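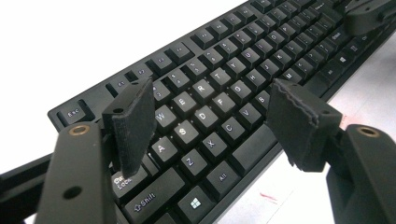 Photo: Arnach diary

Jan 15, 2024

Monday. Up late, coffee, no breakfast. Keyboard day. Been promising myself since November that I'd sort out the computer corner and today was the last free day before the Vandenberghe typing starts, so no more excuses.

Started with the keyboard out on the white table where the light's decent. Full size, black, all the white letters still sharp. I'd half expected worn ones. Esc off by itself in the corner, then F1 to F4 in their little group, and I have never in my life pressed F4 on purpose. Caps Lock I press by accident 200 times a day. Would happily pull that one off and throw it out the window. Left it on.

Turned it upside down over the sink first. Shook it. Crumbs, of course, and a hair, and something that might of been a sesame seed. Then the soft paintbrush between the rows, left to right, same as you'd do a window blind. Slow. The brush sheds a bit so then you're picking bristles out from next to the B. Need a better brush. Wrote it on the list.

Phone rang, the Skendthorpe library about the overdue book. 35 cents. Said I'd drop it by. Forgot to ask what time they close.

Back to it. Damp cloth (damp, NOT wet, learned that with the old one), one wipe along the top panel, one along the front edge. The shiny part shows every fingerprint the second you touch it so I don't know why I bother. Cotton swabs for the sides of the keys. Went thru a whole pile of them. Space bar was the worst, naturally, it gets all the thumbs.

Then the number pad end, which I was dreading becuase that's where I eat lunch. Right hand on the pad, left hand on the sandwich. All those invoices last fall.

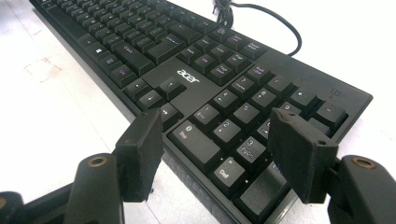

Number pad end of the Acer, cable still in a tangle.

The zero key is so wide it takes two swabs. Del next to it, fine. The 7 sticks. Pressed it over and over, still a bit mushy. Might be in my head. If it's still doing it tomorrow I'll pop the cap off and look underneath, but not tonight, the last time I took a key off anything I was on my knees with a flashlight for an hour.

The cable. Why is it always the cable. I must have a twist tie somewhere, there are 1,000 of them in the kitchen drawer till you want one. Will do it when everything goes back on the desk.

Thought about ordering one of those Zatico desk mats to go underneath. Looked at the price. Closed the page. A dish towel folded in half does the same job and I own lots of dish towels.

Desk itself not done. Drawers not done. Found two pens that work and a stamp, so that's something. Soup for dinner, ate it at the counter, well away from the keys, feeling very virtous about it.

Tomorrow: library book, brush, twist ties, check the 7. Vandenberghe pages by noon if I get up on time. Too tired to write more, wrist hurts, bed.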